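Search this site Search Go

Leave the bed alone

I was told again last week that a person who makes the bed every morning is a person who has their life in order. Told it by Edin Kadrić, over the fence, at seven in the morning, while I stood there in yesterday's sweater. Edin makes his bed. Edin also irons pillowcases. Fine. Good for Edin.

My position, which I've held for 33 years and will go on holding: the made bed is overrated and the bed as a work surface is badly underrated. It's the biggest flat thing most of us own. Bigger than my kitchen table by a mile. And we're supposed to smooth it down at breakfast, pile it with cushions and then not touch it until night? Why?

Laundry gets folded on the bed. Always has. My mother did it, her mother did it, in a house in Sotcombe with one bedroom downstairs and a bed you had to climb up onto. Shirts on one side, towels on the other, socks in a heap in the middle that everybody pretended not to see. Nobody in that house ever bought a folding table. I have since been in a home with a folding table -- a whole laundry room, in fact, belonging to Snežana Obradović, very nice, labels on the shelves. Where were the clean clothes? On the bed. She laughed when I said it, but she didn't move them either.

There's a practical side. A bed is soft so nothing slides off. It's the right height if you sit and the wrong height if you stand, so sit. Your clothes live in the same room, so there's no carrying. And there's a deadline built in! You can leave a stack of pants on a dining chair until April. You cannot leave it on the bed, not if you want to sleep. (You can move it to the chair. I know. I have also done this.)

Peninah Urio wrote to me after the last column, the one on dish towels, and said a bed should be for rest only, the mind needs it, keep the chores out of the room. I read it twice. I see the point, and I think it's a point for people with more rooms. When I lived in Trurnach I had 13 steps from the front door to the back wall and the bed was the sofa, the desk, the place I wrapped presents. I slept perfectly well. Slept better than I do now, come to think of it, but I was younger and the upstairs neighbor hadn't bought drums.

What bothers me more is the styling. The bed in the catalog. I paged through one from Kultus at the dentist and the beds had so much on them -- throw, second throw, little bolster, big square ones at the back -- that I got tired looking. Who takes it all off? Where does it go? On the floor, that's where, every night, and then back on in the morning so that a empty room can look nice to itself all day. I asked Ognjen Kovačević, who has exactly this kind of bed, how long it takes him. He said not long. His wife, from the next room: long.

I'm not against nice things. I like a yellow bed, mustard, the kind of color that doesn't show much and cheers up a gray morning. I like one fluffy blanket, a white one if you're brave. One. Tossed on, hanging over the side if it wants to hang over the side. And then room left over for whatever needs folding. Black stuff shows up beautifully on yellow, by the way. Try finding a black sock on a navy comforter at six in the morning and then come talk to me about design.

Someone will say, hygiene. Clean laundry on a clean sheet, what's the trouble? Wash the sheet. If you're folding on it you'll notice sooner when it needs washing, wich is another thing in my favor.

I'm 65 and I have made my peace with the rumpled corner. Ljubica Živković, who cleaned rooms at the Lazarević for years and can do a corner so tight it looks drawn on, told me she goes home and doesn't make hers. Pulls the cover up if company is coming. Company doesn't come upstairs, so. 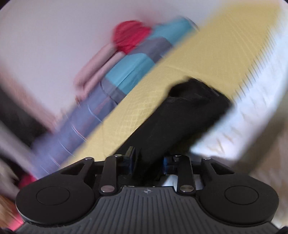
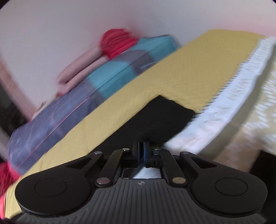 Yellow on the bed, both times.

Anyway Edin has read this over and says I've got him wrong on the pillowcases, it's only the two good ones. Noted. Next month, drawers.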